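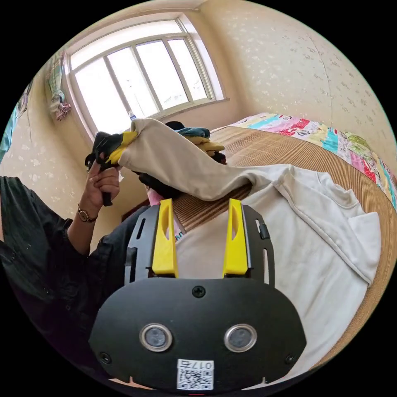
Fekcombe Residential Staff Board > Clothing and Linen > Folding knitwear and sweatshirts at the bedside

Started by S_Klinhom
Replies: 9

S_Klinhom
Laundry Services, Fekcombe
Original post

Colleagues are invited to comment on a proposed change to section 4 of the clothing care guidance. At present the section states that clean garments are to be sorted and folded in the laundry room and returned to the resident's bedroom as a finished stack. The proposal is to permit folding on the resident's own bed, provided the bed has been made and a clean cover or mat is in place.

The reasons for the proposal are as follows. The table in the laundry room at Tuten House is too narrow for a long-sleeved sweatshirt to be opened out in full, and sleeves are being folded with creases already in them. Stacks prepared downstairs are also being disturbed in the cart, and staff are in many cases refolding them upstairs. Several residents have said that they would like to be present when their clothing is put in order, and some would like to do part of the work themselves.

Comments should be posted in this thread by the end of April. Please confine them to folding and stacking. Questions about labels, lost items and stain treatment have their own threads.

Sakda Klinhom

J_Meesuk
Senior Housekeeper, Tuten House

The proposal has my support. We have worked this way on the upper corridor for some time as an informal arrangement, and I would be glad to see it written down.

I would ask that the wording on sweatshirts be made more exact. The current text says only "fold neatly." My staff are instructed to lay the garment flat with the collar away from them, smooth the body from the center outward, and bring each sleeve across the back before the sides are turned in. The hem is then brought up to the collar in two movements. Heavy fleece should be folded once only, as a second fold makes a block that will not sit level in the drawer.

obinna.akpan
Facilities and Safety

I must register a reservation. Folding at bed height requires a member of staff to bend for the whole of the task. A worker with 14 bedrooms on the round would be in that position for a considerable part of the morning. The laundry table may be narrow, but it stands at the correct height, and a wider top could be purchased.

I would also point out that a soft mattress does not give a firm surface. Garments sink at the center and the folds come out uneven.

Obinna Akpan

J_Meesuk
Senior Housekeeper, Tuten House

Mr. Akpan's first point is a fair one and should be answered in the guidance. Staff may sit at the edge of the bed or on a chair drawn up to it, and no worker should fold for a full round without a change of task.

On the second point I do not agree. A woven mat laid over the mattress gives a surface that is quite firm enough for day clothing. The quilt should be pushed back to the wall first. If it is left in the middle of the bed, everything placed on top of it will lean.

K. Chaiyaporn
Resident Support, Bucur Wing

I am writing on behalf of the residents' meeting as well as in my own capacity. Those present were in favor of the proposal by a clear margin. One resident objected to having clothing of any kind placed on her bed, and she asked that this be respected. I therefore request that the new section contain the words "with the resident's agreement."

I have a further comment on the order of the stack.
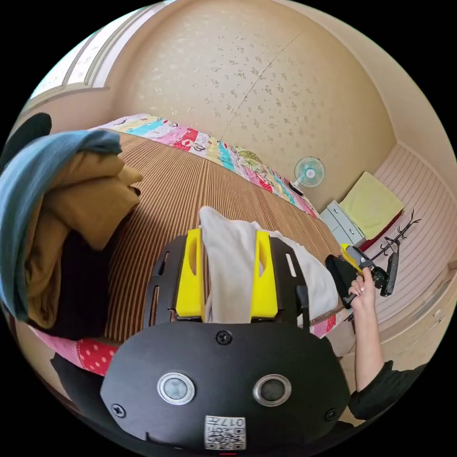
The guidance has never stated which garments belong at the bottom of a stack, and each wing has adopted its own practice. On Bucur Wing we place dark items first, then the thicker folded items, and the lighter pieces last. The arrangement holds well when the heavy layers are squared off. The usual weakness is at the top. In the pile on the left side of the bed, the black garment and the mustard-brown layers are folded, while the slate-blue piece has been draped over the upper edge and hangs down the side. A piece left in that way will be the first to slide when the stack is lifted, and it will take the next one with it. I would recommend a sentence requiring that the top garment be folded to the same width as those beneath it before the stack is moved.

Kanokwan Chaiyaporn

s.yimyam
Laundry Services, Husero Lodge

With respect to Ms. Chaiyaporn, I would not wish to see a fixed order imposed. At Husero we stack by use. The garment the resident will wear next goes on top, whatever its color or weight. Several of our residents have limited reach, and a person should not have to lift three sweaters to find a shirt.

I do agree with the remark about the top garment. A draped item is acceptable while the work is going on, but it should be dealt with before anything is carried to the drawer.

Sombat Yimyam

K. Chaiyaporn
Resident Support, Bucur Wing

Mr. Yimyam's method is a sensible one where drawers are shallow. Ours are deep, and a light shirt placed under heavy items is creased by the evening. Perhaps the section could set out both methods and leave the choice to the wing.

obinna.akpan
Facilities and Safety

I have no view on the order of the stack, other than to ask that its height be limited. I have seen stacks carried at chin level on the stairs at Tuten House.

I am prepared to withdraw my objection to folding on the bed if three conditions are written in: that a chair is available in the room, that the floor beside the bed is kept clear, and that the bed's brakes are applied where the bed is on wheels. I remain of the opinion that a wider table should be obtained for sheets and blankets, which cannot be folded properly on a single bed by one person.

S_Klinhom
Laundry Services, Fekcombe

Thank you to all who have contributed so far. The three conditions are accepted. Sheets and blankets will remain a laundry room task, and a request for a wider table has been submitted.

There is one matter on which I would like further comment, namely long-sleeved garments in pale colors. We have received complaints of marks along the cuffs and hem, and it has been suggested that these come from contact with dark items during folding.
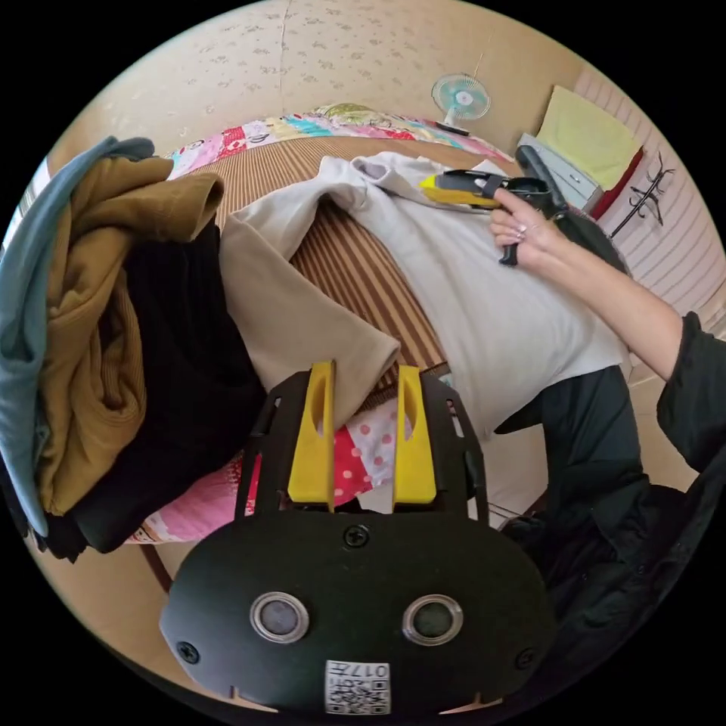
In my own experience the risk is greatest with new black garments that have been washed only a few times. My inclination is to require that pale and dark items be separated before folding begins, with the pale items completed and set aside first. I would be grateful to hear if this is practical on a single bed.

Sakda Klinhom

J_Meesuk
Senior Housekeeper, Tuten House

It is practical, but I would not make it compulsory. Dry clothing seldom transfers color. In most of the cases brought to me, the marks came from the wash load or from damp items left in the basket overnight. A rule about the bed would not have prevented them.

What I would support is a simple instruction that nothing is to be folded until it is fully dry, with attention to cuffs, waistbands and the seam under the arm. Those are the places where a thick sweatshirt holds water, and a brief touch with the back of the hand is not sufficient to detect it. The fabric should be pressed between the fingers.

s.yimyam
Laundry Services, Husero Lodge

I take the opposite view on separation. Two white shirts were returned to us this winter with gray along the hem, and both had been dry when they were folded. The cost of making two piles is a minute of a worker's time. I would ask that the requirement be kept, at least for white garments and for anything belonging to a resident who has raised a complaint before.

S_Klinhom
Laundry Services, Fekcombe

Both positions are noted. The draft will contain the instruction on dryness as a requirement and the separation of pale and dark items as a recommendation, and the wording can be reviewed after the summer. The phrase "with the resident's agreement" has been added to the opening sentence of the section. The two stacking methods will be printed side by side.

A copy of the draft will be placed in each laundry room for signature. Wings that require the large-print version should inform me by reply to this thread, stating the number of copies needed.

Sakda Klinhom

K. Chaiyaporn
Resident Support, Bucur Wing

Bucur Wing requests 4 large-print copies, please.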